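Driving from Clultwood to Makori

February 2025 | By Muthoni Sang

Print this page | E-mail this page

The road distance from Clultwood to Makori is 271 miles. Travelers should allow some 7 hours, including one stop for fuel.
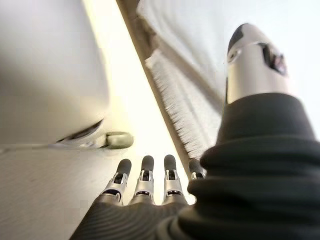
The principal route follows the valley road through Flotau, where services are open late. Beyond Flotau there is no fuel until Drovanine – drivers are advised to fill the tank beforehand. 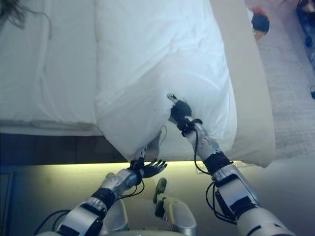 Between October and spring, the upper pass may close at short notice. The detour by the lake adds 8 miles.

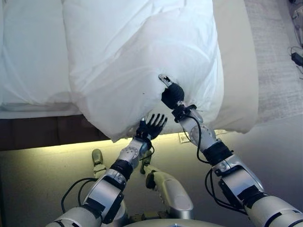 Parking in central Makori is limited to four hours. My thanks to Recep Karakaya for checking the mileage.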